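발표 메모: 지게차 보수 부품의 재고 분류와 호환 번호 관리
Windley 부품센터 운영 세션, 배포용 정리본

슬라이드 1. 범위

오늘 다루는 것은 카운터밸런스형과 리치형 지게차의 보수 부품 중 유압, 마스트, 제동 계통이다. 배터리와 충전기는 제외한다. 타이어도 제외한다. 타이어는 공급 주기와 보관 조건이 달라서 별도 기준으로 관리하고 있고, 질문이 나오면 세션 뒤에 받겠다고 말할 것.

용어를 먼저 맞춘다. "순정품"은 차량 제조사 번호가 찍힌 부품, "동등품"은 도면 치수와 재질 등급이 확인된 타사 부품, "호환품"은 장착은 되지만 재질 확인서가 없는 부품이다. 현장에서는 뒤의 두 가지를 섞어 부르는 경우가 많다. 이 발표에서는 구분한다.

슬라이드 2. 부품 번호 체계

기존 창고 시스템 Uma는 제조사 번호를 그대로 키로 썼다. 제조사가 번호를 개정하면 같은 부품이 두 줄로 올라간다. 마스트 롤러 베어링이 대표적이다. 구번호로 조회하면 재고 없음, 신번호로 조회하면 선반에 있음. 정비 기사가 구번호가 적힌 부품 도면을 들고 오면 긴급 발주가 나간다.

개정 방식은 내부 번호를 따로 부여하고 제조사 번호를 하위 필드로 내리는 것이다. 하위 필드에는 개정 순서를 남긴다. 구번호를 삭제하지 않는다. 중고 차량을 들여온 고객은 대부분 구번호로 문의한다.

(여기서 조회 화면 전환. 구번호로 먼저 검색하고 신번호로 한 번 더 검색해서 같은 내부 번호가 나오는 것을 보일 것.)

슬라이드 3. 재고 등급

등급은 출고 빈도와 차량 정지 영향, 두 축으로 나눈다. 단가는 축에 넣지 않았다. 단가를 넣으면 틸트 실린더 씰 키트처럼 값은 싸지만 없으면 차가 서는 품목이 아래 등급으로 밀린다.

A등급은 상시 보유다. 현재 62개 품목. 리프트 실린더 씰 키트, 유압 필터, 브레이크 라이닝, 마스트 체인 앵커 핀, 인칭 페달 케이블이 들어간다.
B등급은 최소 수량 2를 유지하고 그 아래로 내려가면 자동 발주한다.
C등급은 주문 후 조달이다. 조종석 외장 패널, 카운터웨이트 볼트 커버 등이 해당한다.

예상 질문: 포크는 어느 등급인가. 답: 길이와 클래스별로 다르다. 표준 길이는 B, 나머지는 C. 포크는 항상 한 쌍으로 출고하므로 수량 단위를 "조"로 적는다. 단위가 "개"로 잡혀 있던 시절의 재고 기록은 실사 후에 정정했다.

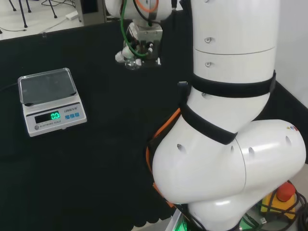 슬라이드 4. 마스트 체인 교체 판정

체인은 사용 시간만으로 교체하지 않는다. 점검 구간의 길이를 재서 신품 기준 길이와 비교한다. 측정 구간은 300 mm 이상으로 잡고, 포크가 올라가고 내려갈 때 시브를 가장 자주 지나는 부분에서 잰다. 앵커 근처만 재면 마모가 작게 나온다.

허용 신장률은 해당 차량의 정비 지침서를 따른다. 슬라이드에 수치를 넣지 않은 이유를 물으면, 체인 규격과 제조사별 지침이 달라 공통값으로 제시하지 않는다고 답할 것. 핀 회전, 판 균열, 녹으로 인한 굳음 중 하나라도 있으면 신장률과 관계없이 교체 대상으로 처리한다.

좌우 체인은 함께 교체한다. 한쪽만 바꾸면 장력 조정 범위를 벗어나는 경우가 있고, 캐리지가 기울면 롤러가 편마모된다. 따라서 시스템에서도 좌우 체인은 한 세트로만 출고되게 막아 두었다. 앵커 핀과 분할 핀은 세트에 포함한다. 분할 핀은 재사용 금지.

슬라이드 5. 유압 씰의 보관

씰 키트는 입고일이 아니라 제조일 기준으로 선입선출한다. 입고일 기준으로 돌리면 공급사 창고에 오래 있던 물건이 뒤로 간다. 포장에 제조일이 없는 물건은 입고 검수에서 보류하고 공급사에 로트 정보를 요청한다.

보관 조건: 직사광선 차단, 오존 발생 장비와 분리, 고리에 걸어서 보관하지 않음. 큰 지름의 씰은 접지 않고 눕혀 둔다. 개봉한 키트에서 일부만 빼 쓴 경우 나머지는 재고로 되돌리지 않는다. 이 항목은 반발이 있었다. 폐기 비용보다 누유로 인한 재작업 공임이 크다는 점만 짧게 언급하고 넘어갈 것.

슬라이드 6. 공급사 비교

Dağdelen은 주조품과 기계 가공품이 중심이다. 시브, 롤러 하우징, 앵커 블록. 재질 확인서가 로트마다 붙어 오므로 동등품으로 등록했다. 납기는 길지만 편차가 작아서 발주 시점을 잡기 쉽다.

Zitano는 씰과 호스 조립품을 받는다. 납기는 짧다. 확인서는 품목에 따라 있기도 하고 없기도 하다. 확인서가 없는 품목은 호환품으로 분류하고 A등급 대체 품목으로는 쓰지 않는다. 호스 조립품은 피팅 각도 표기가 당사 방식과 기준 방향이 반대라서 발주서에 도면을 첨부한다.

두 공급사의 단가 비교표는 공개 자료에서 뺐다. 요청이 있으면 구매 담당 창구로 연결.

슬라이드 7. 반품 처리

반품 사유는 오주문, 오출고, 불량 셋으로만 받는다. "안 맞음"이라는 사유는 접수하지 않고 차대 번호를 확인해서 셋 중 하나로 바꾼다. 같은 모델명이라도 생산 구간에 따라 브레이크 마스터 실린더 보어가 다른 차량이 있으므로 차대 번호 없이 접수된 주문은 견적 단계에서 보류한다.

전장 부품은 봉인이 뜯기면 오주문 반품이 안 된다. 컨트롤러, 스로틀 센서, 표시 장치가 해당한다. 불량 반품은 봉인과 무관하게 받되 오류 코드 기록을 첨부해야 한다.

슬라이드 8. 이행 일정

번호 체계 전환은 11월에 시작한다. 첫 단계는 A등급 품목만 옮기고, 그동안 Uma는 조회 전용으로 남겨 둔다. 양쪽에서 동시에 출고 입력을 하지 않는다. B등급은 A등급 실사 차이가 정리된 다음에 시작하고, C등급은 주문이 들어올 때마다 한 건씩 등록한다.

질의응답에서 바코드 라벨 교체 여부가 나오면: 선반 라벨은 교체, 부품 포장 라벨은 기존 것을 두고 내부 번호 라벨을 옆에 추가한다. 제조사 라벨 위에 덧붙이지 말 것.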